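News > Newsletter > Game Updates

News Patch Notes Guides Community Support

Zeltard: Changes to Relic Tablets and the Laltum Region
May 2020

Taltside is pleased to inform subscribers that the next update to Zeltard has completed internal testing and will be released on all supported systems this month. The update revises the placement of relic tablets in the Laltum region, corrects a number of faults in the combat system, and adds a second route to the Hutsuliak fortress. Players are advised to read the notes below before continuing a saved game.

Relic tablets

Laltum now contains 11 relic tablets. Four of these are new. The remaining tablets keep their riddles, but two have been moved from the harbor district to the cliffs north of the salt road, where they can be reached without completing the ferry quest. Tablets already collected will remain in the player's inventory and will not need to be found again.

The wording of several riddles has been revised following comments received in April. Directions given by the riddles now refer to the regional map and no longer to the position of the sun, which could vary according to the time of day in the game. Players who have solved a riddle but not yet visited the location should open the journal and read the entry again.

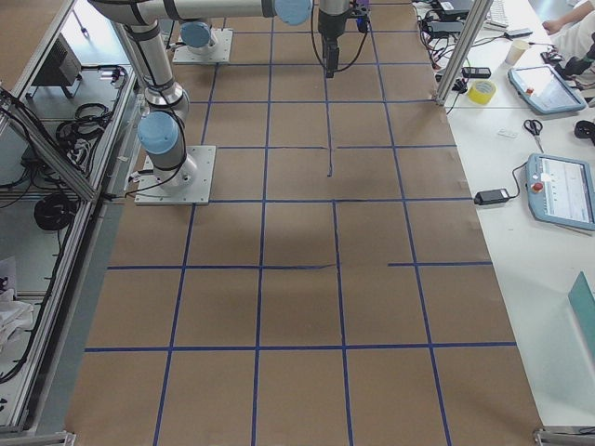 Combat

The following corrections apply to all difficulty levels:

- A parry performed during the last part of a roll is now registered correctly.
- Heavy attacks with the spear no longer pass through shielded opponents on sloping ground.
- Stamina recovers at the normal rate after a canceled throw.
- The guard meter is displayed when the player is fighting in shallow water.

The damage values of individual weapons have not been changed in this update. A review of the short sword and the twin axes is in progress, and the results will be published in a later issue.

The Hutsuliak fortress

A second entrance has been added on the eastern side of the fortress. It leads through the cistern to the lower courtyard and requires the bronze key, which is held by the quartermaster in the valley camp. The main gate remains available. Rewards are the same for both routes, although the cistern contains one additional chest and a resting point.

Players who saved their game inside the fortress before the update will be returned to the valley camp when the game is loaded. Equipment, experience and completed objectives are not affected. 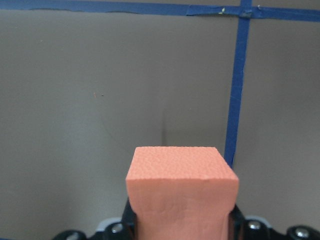 Pink foam block held in a black gripper.

Installation and support

The update requires up to 232 MB of free space and is installed automatically when the game is started with an active connection. Players who prefer to install it manually may do so from the settings menu. Saved games created with the updated version cannot be opened in earlier versions.

Faults should be reported through the form on the Support page. Reports should state the system used, the region of the game and the last objective completed.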